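Teaching by driving: an afternoon with Oranuch Duangkaew

I had been told to bring a coat, and I was glad of it. Oranuch Duangkaew spends a good part of her working day outdoors with a game controller in her hands, walking a few paces behind a small ground robot called Tomar and steering it wherever she thinks it ought to go. She has been doing this since May and she still talks about it as if she'd started that morning.

"I love the driving," she says, before I've even got my notebook out. "People expect me to say I like the clever part, the learning part, and I do, but the driving is lovely. You have to pay attention to things you'd never look at on foot. The edge of a path! I could talk to you for an hour about the edge of a path."

She very nearly does. Tomar is being taught to find its way around the grounds at Braltwood by copying people. A person drives a route by remote control, the robot records what its camera sees along with every push of the sticks, and later on a program is trained to give the same sort of push when it sees the same sort of view. Each drive is called a demonstration. When I visited, the small team at Grevell had 133 of them, and Duangkaew had driven most.

"A demonstration is just me showing it," she says. "Like walking a new colleague to the canteen. I don't explain anything, I just go, and it has to work out what mattered. Did I turn there on account of the grass, or the building, or did I sneeze? It can't ask me. So I try very hard to drive as though somebody is reading my mind from my thumbs."

Her colleague Apostolos Kontogiannis joins us with three mugs of tea balanced on a laptop, which makes me nervous and doesn't seem to bother him. He looks after the training side. He and Duangkaew have worked together for years and interrupt each other constantly.

"Tell him about the wobble," he says.

"I was going to tell him about the wobble."

The wobble is what they call it when she steers off line on purpose. In the first weeks she drove as neatly as she could, straight down the middle of everything, and she was rather proud of the results. Then they trained on those drives and let Tomar go on its own. It went beautifully for a few metres, drifted a little to one side, and carried on drifting until Kontogiannis jogged after it and pressed the stop button.

"It had never seen me make a mistake," Duangkaew says. "So it had never seen me get out of one. From its point of view, being half a metre too close to the verge was another planet. There was nothing in any of my drives that looked like that."

Now she lets the robot wander towards the side, stops recording the bad bit, and starts again at the moment she begins to correct it. Kontogiannis is keen that I write this down properly. "The wandering itself we throw away. You don't want it to learn to wander. You want the coming back." They have short clips of nothing but coming back: from the left, from the right, from a bad angle after a bend.
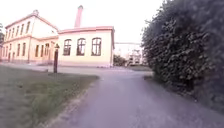
Bends are a favourite subject for both of them. Duangkaew says that most new drivers turn too late, then turn too hard, and that a person watching would hardly notice but the training does. She has asked four people from other teams to drive the same routes, partly to get more hours in and partly to see what different hands would do.

"One of them drove it like a bus," she says with real admiration. "Huge wide turns. Gorgeous. Another one hugged the inside all the way round. Both fine! Nobody went in a flowerbed. But if you mix those two together and ask for the average, you can get something neither of them would have done."

Kontogiannis explains that they have changed the way the program handles this, so that it can settle on one sensible option in place of blending two. He is happy to go into detail, and draws a diagram on the back of a delivery note. I follow about half of it. What I do follow is that they also gave the drivers one page of advice, which he thinks helped just as much. Keep to a steady pace. Look well ahead. If you make a mess of it, say so on the recording and do it again.

"The saying so is important," Duangkaew adds. "People are embarrassed. They do a clumsy bit and hope it'll come out in the wash. I'd much rather have a note that says 'sorry, I was watching a pigeon'."

I ask what she sees while she's driving, and this sets them both off again. For a while she drove by looking directly at the robot. It was easier and she had a much better view than it did, and that was the trouble. She would steer around something that Tomar's own camera couldn't see yet, so the recording showed a swerve with no cause in the picture. These days she drives from a small screen showing only what the robot sees, while Kontogiannis or someone else walks alongside with the stop button and keeps an eye on everything else.

"It's a bit humbling," she says. "You get one view, low down, a bit soft when you're moving. You're squinting at a hedge thinking, is that hedge or is that the shadow of the hedge? And then you think, well, that's exactly what I'm asking it to sort out."

Light is the thing that has surprised her most. A route that went well at 10 in the morning could go badly later on, once the shade had moved across the tarmac, so they now drive everything at several times of day. Hedges grow, too, and get trimmed. Grass goes yellow. Kontogiannis keeps a list of these changes on a whiteboard, and the newest entry when I was there was simply "leaves??"

The recordings go into a tool they built themselves and named Prullow, for reasons neither would explain. It chops each drive into short pieces and lets you flick through them. They had nearly 2,000 pieces by the time I visited, and Duangkaew has looked at every one, which she insists is fun. She shows me a few on the laptop, narrating in a whisper as if we were in a bird hide. "Watch, watch, here's where I change my mind. See the stick? I was going left, and then I wasn't." That piece had been marked to be left out. Hesitation, she says, is very hard to learn from.

Could she do all of this without a controller? They have tried, Kontogiannis tells me. One afternoon they put the motors in a free-rolling mode and guided Tomar by hand, with a handle fixed to the back, a little like pushing a pram. It gave wonderfully smooth paths. It also gave them a sore back each, and the speed was a walking person's speed, with a walking person's small surges in it. They may go back to it for the fiddly places, such as lining up with a ramp, where Duangkaew finds the sticks too coarse.

"With your hands you can feel where the weight is," she says. "You feel a wheel drop off an edge before you see it. I'd like to get some of that into the recordings, and I don't know how yet. We argue about it at lunch."

"We argue about it at breakfast," says Kontogiannis.

Towards the end I was offered a turn. I took the controller, fixed my eyes on the little screen and set off at what felt like a reckless pace and was, I'm told, slower than a pushchair. The first stretch was easy. On the first curve I turned late, then hard, exactly as described, and heard Duangkaew laugh behind me. On the second I remembered to look further ahead, and the whole thing came round so sweetly that I shouted. I can see why she likes it.

She asked whether I wanted my drive kept. I said surely it was too ragged to be any use, and she was already shaking her head. The straight bit could stay, she said, and so could the second curve. For the first one she wanted only the last part, from the moment I started to put it right.

"Say your name for the recording," she told me, "and then tell it what you were looking at."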